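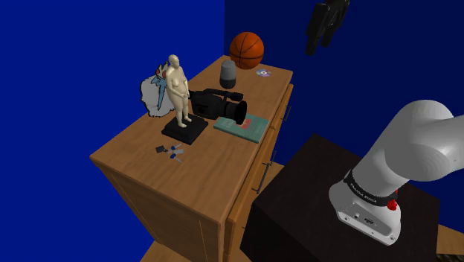
Basketball on the dresser, blue walls behind

So I finally made the olive oil focaccia again, the big one, and I've had enough messages asking for the recipe that I'm just going to type it all out while the second pan is in the oven. Fair warning, I measure flour by weight and salt by feel!

I started making this when we lived over on Cidora Street and the bakery downstairs sold squares of it by the pound. Theirs had a crackly bottom and a middle that was almost custardy. Mine took a lot of tries to get anywhere near that, and the first few were basically salty crackers (we ate them anyway, with soup).

The night before, stir together 500 grams of bread flour, 400 grams of cool water, a small pinch of instant yeast and a good two teaspoons of salt. It's going to look like a mess. Scrape down the bowl, let it sit for 40 minutes, then wet your hand and fold the edges into the middle, going all the way around. Do that twice more if you're home. Then cover it and put it in the fridge for at least 8 hours. I've pushed it a lot longer and liked it even better. 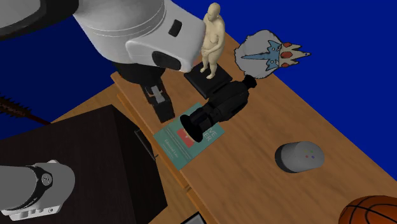
Can I use all-purpose flour for this?
It works fine, but hold back a couple of spoonfuls of the water or the dough turns soupy and won't keep its dimples.

Next day, pour more olive oil than feels decent into a metal pan. I use the Zovano one with the dark finish, which browns the bottom better than my glass dish ever did. Tip the dough in, flip it over once so it's oily on both sides, and leave it alone until it has spread to the corners and jiggles when you nudge the pan. In July that goes fast. In my winter kitchen it's most of the afternoon, and I've been known to park it on top of the dryer.

Oil your fingers and poke right down to the bottom of the pan. Be brave here, shallow dimples just puff away. Then flaky salt, rosemary if you've got it, and into a 450 degree oven for 25 minutes or so. I want it darker than golden. My family says I burn it and then they fight over the corner pieces, so I'm not changing a thing.

Get it out of the pan right away or the bottom steams and goes soft. And do wait a little before you cut it (I don't, but you should).

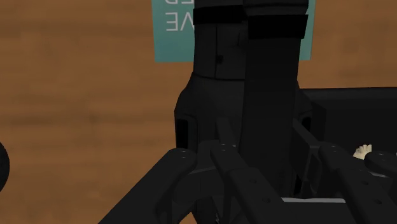
A bit of teal against the wood grain

Leftovers freeze really well in squares. I split them and toast them straight from the freezer for tomato sandwiches. Next time I want to try it with the little purple olives from Bittencourt, the deli by the train station, and maybe some thin sliced potato on top. Okay, timer's going, second pan is done.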